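Rakholm 14 Field Gun Case and Cleaning Mat

Item no. 271
Made by Furnival for Drullus Outdoor
Designed by Oda Hägglund

The Rakholm 14 is a padded case for one hunting rifle or one shotgun with the stock attached. When you open the zipper on all sides, the case lies flat and becomes a cleaning mat. Hunters who travel to a cabin for several nights have asked us for such a thing since we began to sell the older Rakholm case, which opened only along the one long side and could not be made flat.

The outside is a tight woven nylon in dark green or brown. Inside there is closed-cell foam and over it a smooth lining that does not drink oil. You can wipe the lining with a dry cloth after cleaning. For solvent we recommend to put an old towel under the barrel, as strong solvent left for a whole night will make the color pale. The towel is not included.

The case is 125 centimeters long and takes a rifle with a total length up to 120 centimeters. Please measure your rifle with the suppressor mounted, if you use one. Most of the returns we get are from customers who measured without it. A scope with an objective of 56 millimeters fits, but the bolt handle should be turned down and the bolt closed on an empty chamber, or taken out and put in the small pocket.

Pockets

There are 3 pockets on the outside. The longest is for a cleaning rod in sections, the middle one for patches, brushes and a bottle of oil, and the smallest has a divider made for the bolt. We do not advise to carry ammunition in the same case. In many places it must be locked away separately, and the rules for this are different from one state to another. Please look them up before you travel.

Carrying

The shoulder strap can be changed from one side to the other, for left-handed users also. There is a short handle at the balance point and one more at the muzzle end, so you can hang the case in a drying room. The two zipper pulls meet at the stock end and have holes large enough for a small padlock. The padlock makes the case slower to open but does not make it a safe, and at home the gun belongs in a proper cabinet. The case is also not approved as checked baggage on airplanes. For that you need a hard case.

Changes from the older model

The older Rakholm had a metal zipper that could touch the stock when the case was half open. Oda Hägglund, who has drawn all our soft cases, changed it to a coil zipper and placed a flap of lining behind it. She also moved the seam away from the muzzle, where the old one used to wear through. The new case weighs 88 grams more than the old one, mostly from the foam.

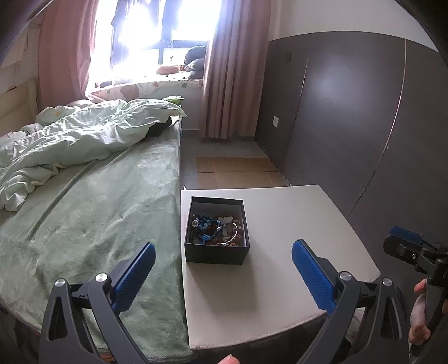
Maureen Rowbotham at our repair desk has kept the spare parts for both models. If the zipper pull breaks or a strap hook is bent, write to her with the item number and the color, and she will send the part without charge in the first two years. Sewing repairs must come to us in the mail. Please take everything out of the pockets first, and never send a firearm with the case.

Care

Brush off dry mud and wash by hand with mild soap. Do not put the case in a washing machine or a dryer. After a day in rain, open it fully and let it dry lying flat, with the lining up. A gun should not be stored for a long time in any soft case, also not in this one, as the foam holds moisture against the metal and rust can begin in a few days.

What is in the package

One Rakholm 14 case
One shoulder strap
One bolt divider, already in the pocket
One printed sheet with care advice

Ordering

Green is in stock. Brown comes again in May and can be ordered now, and we take payment when it is sent. Orders placed before 2 p.m. leave our warehouse the same working day. You can return an unused case within 30 days, and we ask only that the strap is still in its bag.

Fits together with: Rakholm cleaning rod, Rakholm sling, Drullus patch box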